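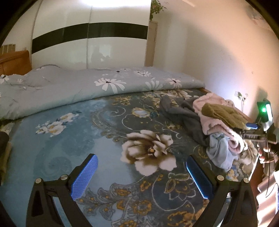

Maureen Catterall
Contributing Writer

My mother folded a fitted sheet the way other women's mothers played the piano. She tucked one corner into the next, gave the thing a snap, and set down a flat square you could have mailed. I have owned fitted sheets for my entire adult life and have never produced anything but a bundle. I used to put the bundle at the bottom of the closet pile, under the flat sheets, where guests wouldn't find it.

I bring this up because last winter I spent 11 nights sleeping in other people's beds, all of it respectable and most of it paid for by this magazine. The assignment was to find out why we fuss so much over what we lie on. I came home with a sore neck and several strong opinions about elastic.

My first stop was the Brestamel, an inn with 23 rooms and a laundry in the basement that runs from five in the morning until the last dinner napkin is done. Phyllis Heywood has been in charge down there for most of her working life. She will not have fitted sheets in the building.

"They're for people who've given up," she told me, pulling a flat one tight and turning the corner under at an angle I later tried to copy with a protractor.

Heywood's objection is practical. Elastic dies in a hot dryer. A flat sheet can go on the mattress or on top of the sleeper, and when it wears thin in the middle you can tear it into dust rags with a clear conscience. She learned her corners from an aunt who had learned them in a hospital, and she teaches them to every new hire. Some get it by lunch. One young man, she said, took until Easter, and is now the best she has.

Things are different at Skanaro, a mattress shop that occupies what used to be a bank. Hauke Eichhorn, who owns it, does his paperwork in the vault. He blames the mattress makers, a group in which he has many friends.

"Every few years they add another inch," he said. "Then everybody's sheets pop off at night and they think they're restless."

He is right about the popping. My own mattress, a Brarken, came with a padded top as thick as a pound cake, and none of the sheets I already owned would reach around it. I bought deep-pocket sheets. Then I bought extra-deep, which turned out to be sized for a bed belonging to royalty, and which gathered under me in the night like a slow tide. In the end I bought sheet suspenders. They are exactly what they sound like, and I don't recommend putting them on in front of someone you hope to impress.

Then there is thread count, the horsepower of the bedroom. Sebastian Furtună, who weaves linen in a shed behind his house in Pearce, winces when you say the words. A high number can mean fine yarn, he explained, or it can mean several thin, poor strands twisted together and each one counted. He told me to hold the cloth up to a window and then rub it between my fingers, and to leave the label until last. He has four sheets to his name, all of his own making, and sleeps, he says, like a log that has no email.

I asked him how he folds the fitted ones.

"I roll them," he said, and went back to his loom.

I tried rolling. It makes a sort of bolster, which you can at least stand on end. My mother, when I called to report this, was quiet for a while and then asked whether I was eating enough. She has offered to come in March and show me the corners again, and I have cleared off the dining room table.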